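How to Budget for Hand-Held Grippers Without Crying in March

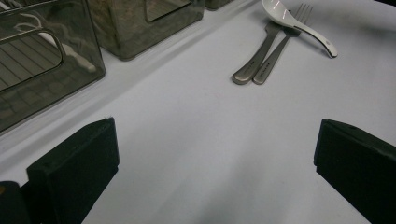

Every equipment budget I've ever written started with the big shiny item and ended with me asking for more money to buy tablecloths. If you're kitting out a team to record table-setting and sorting work with hand-held grippers, do it in the opposite order. Start with the table.

Step 1: Write down the task in one sentence
Ours was "put the cutlery into the right bins." Sabine Frerichs made me cross out three paragraphs to get there, and she was right, which I've since mentioned to her only once. If your sentence has an "and" in it, you're pricing two projects.

Step 2: Price the props
Cutlery, bins, cloths, spoons that break. Buy two of anything ceramic. Our prop list came to $616, and I had budgeted $80, a figure I seem to have arrived at by picturing one nice fork. Choose a mix of finishes: brushed steel and glazed ceramic don't behave alike under the lights, and tinted see-through bins are a separate headache you'll want to meet early.

Step 3: Get the gripper quote in writing
We asked Skondov and Grerkuteck. Skondov's was $2,169 per unit with finger pads, mount and charger. Grerkuteck's looked cheaper until page four, where the finger pads lived. Ask each supplier:

Are pads included, and what does a spare pair cost?
Who pays freight on a warranty return?
Is the software a licence or a purchase?
How long is the lead time, in weeks, from someone who has met the warehouse?

Step 4: Add the boring line
Storage cards, cables, a second charger, tape. Ours ran to 46 items. Put them on one line called "consumables" and keep the full list in your drawer for when Finance asks. They will ask on a Thursday, after lunch.

Step 5: Rent before you buy, if you can
Prokopenko rented us one unit for a fortnight. By the end of it we knew the grip was too wide for Sabine's hand, and the order changed colour, size and supplier. The rental fee came off the purchase price, but only because we'd asked before signing.

Step 6: Plan for the second table
Someone will want one. Our project, Serkia, was approved for a single station and had a second pencilled in before the first cloth was ironed. Leave a row for it in the spreadsheet, even if the row says zero for now.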